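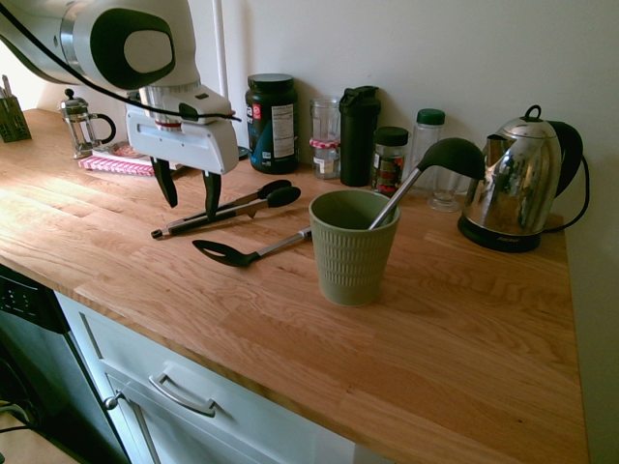

## Gripper won't hold the tongs (still open, Thursday)

Okay, round two! The Trastwood arm goes down over the tongs fine, closes, starts the lift and then they slide out about halfway to the cup. Ladle's no trouble at all, same program.

Tried so far:

- grip force up from 20 to 40 (tongs just squirm sideways)
- slowed the lift, Bover controller set to 820 – a bit better, maybe?
- re-zeroed the fingers, twice

It dropped them on 11 tries this arvo, always the same way. My guess is I'm grabbing too close to the hanging loop, so next I'll shift the pick point toward the black tips and rerun it after tea.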